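Sokidcombe Student Robotics Program
Hand-Held Gripper Handbook for Teams
Section 4: Setting Up at a Desk Station

4.1 Purpose of this section

This section sets out how a student team prepares a desk station, checks the Orkent hand-held gripper and records its first set of demonstrations. It applies to all teams entered in the tabletop stream. Teams in the mobile stream should refer to Section 6.

Teams must complete Section 3 (Charging and Storage) before starting. A mentor must be in the room whenever a gripper is switched on.

4.2 Before you begin

Each team requires the following:

- one Orkent gripper, signed out in the equipment book
- one Hastico memory card, labelled with the team name
- the team logbook and a pen
- the task card for the station
- a soft, dry cloth

Roles are to be agreed before the gripper is taken from its case. The operator holds the tool. The recorder keeps the logbook and calls the start and end of each attempt. The resetter returns the objects to their starting places. Members change roles after every 12 attempts.

4.3 Checking the gripper

1. Place the case on a flat surface and open both latches.
2. Lift the gripper out by its handle. Do not lift it by the fingers.
3. Look at the ridged pad on the inner face of each finger. Both pads must be flat against the finger, with no lifting at the corners.
4. Wipe both pads with the cloth. Do not use water or cleaning spray.
5. Squeeze the trigger fully and release it. The fingers should close evenly and return to the open position without sticking.
6. Check the screws on the side plates by eye. If a screw is loose or missing, return the gripper to the mentor and note the fault in the equipment book. Students are not to tighten these screws themselves.
7. Insert the memory card and press the power button until the light turns green.

CAUTION: Keep hair, lanyards and loose sleeves away from the fingers while the trigger is in use.

4.4 Preparing the station

Stations in the Riviere Room are ordinary study desks and are used by other students outside program hours. Items that belong to the desk stay on the desk. Teams work with the objects named on the task card and leave everything else where it stands, including plants and ornaments.

1. Find the station number and write it at the top of a new logbook page.
2. Compare the desk with the task card. If a named object is missing, see the mentor before going further.
3. Put away any phones, bags or papers brought in by the team.
4. Close any drink container on the desk and confirm that the cap is tight.
5. Stand facing the desk with the fingers fully open and the target object in line with the gap between them. Hold this position until the recorder calls the start.
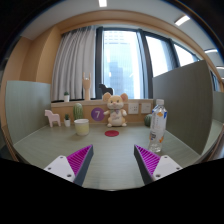
Figure 4-1. Start position at station 7, fingers open, with the red coaster in line with the gap.

Note: The view from the tool is strongly curved towards the edges. Judge the position of an object from the middle of the view.

4.5 Recording attempts

1. The recorder calls "start" and the operator presses the record button once.
2. Move to the object at a slow, even pace. Close the fingers only when the object is between the two pads.
3. Carry out the movement given on the task card, then open the fingers and draw back to the start position.
4. The recorder calls "end" and the operator presses the record button again.
5. The recorder enters the attempt as complete, incomplete or void. An attempt is void if a person's hand touches the object while recording is on.
6. The resetter returns the object to its starting place.

No single attempt should run longer than 60 seconds. Longer attempts are to be stopped and entered as incomplete. Incomplete attempts remain on the card and must not be deleted. The program's shared library held 1,376 attempts at the close of the February term, and incomplete attempts form part of that total.

CAUTION: Do not reach across the desk with the gripper towards windows, curtains or power outlets. If an object falls behind the desk, stop recording and tell the mentor.

4.6 Finishing the session

1. Hold the power button until the light goes out.
2. Remove the memory card and hand it to the mentor.
3. Return the desk to the layout on the task card.
4. Have the logbook page initialled by the mentor.
5. Place the gripper in its case with the fingers open and close both latches.

Questions about this section should be directed to Delphine Abernathy, Program Coordinator. Equipment faults should be reported to Shota Okabe in the workshop.

Section 4 last revised August 17, 2021

Shares 3 | Comments 0
This site uses cookies to remember your settings. Accept | Manage preferences
© Sokidcombe Student Robotics Program | Contact us | Back to top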